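From: Yiğit Akyol
To: Hilley translators list
Subject: Re: Glossary, second round

Florence Després wrote:
> Do we keep "township" in the novel, or explain it?
> I have 79 terms still open.

Dear Florence,

I would keep it. The reader will understand after two pages.
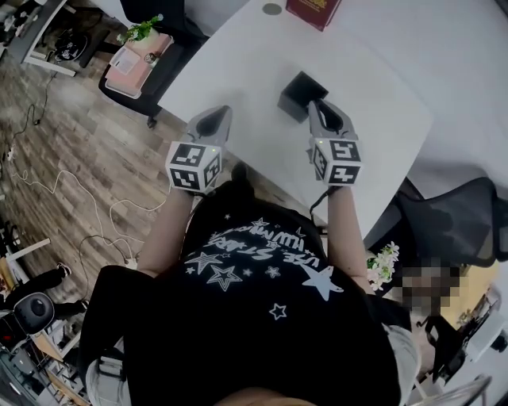

For the food words I am less sure. Lindiwe prefers no italics, and I agree with her. Please send me the open terms before November.

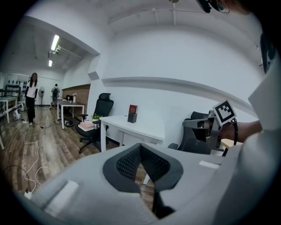

Gripper with a square marker on top, held at right

Is "stoep" already decided? I could not find it in the file.

With kind regards,
Yiğit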